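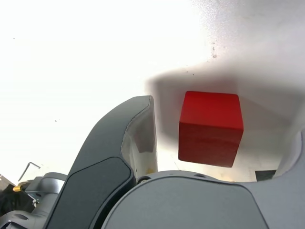 Figure 4.1. A gripper finger and a red cube on a white surface.

Chapter 4
Can a Machine Do the Chores Yet?

Think about the last time you emptied a dishwasher. You grabbed wet glasses by the rim, slid a stack of plates onto a shelf, and fished a spoon out from under the rack, probably while talking to someone. Now try to write down every move your fingers made. Hard, isn't it? That gap between doing a job and spelling it out is what makes this chapter so much fun!

We start small, with a single block. A cube has flat sides, keeps its shape, and doesn't care which face is up, so it makes a wonderful first problem. Even so, the machine has to find it, judge the distance, line up its fingers, and decide how hard to squeeze. Shadows and glare can throw off the very first step.

From there we move to the home and the shop floor. In Section 4.2 you will meet Florencia Olivares, whose students at the Jidville workshop logged 1,589 tries at folding a dish towel – and learned as much from the crumpled ones as from the neat ones. Section 4.3 follows Horacio Garrido as he sorts bolts by hand at the Godoy plant, up to 60 a minute, and asks which parts of his job a gripper could take over.

So, can machines do chores yet? Some of them, in some rooms, on a good day. Keep your own list of chores as you read, and mark each one "yes," "almost," or "not yet." We will come back to it in Exercise 21.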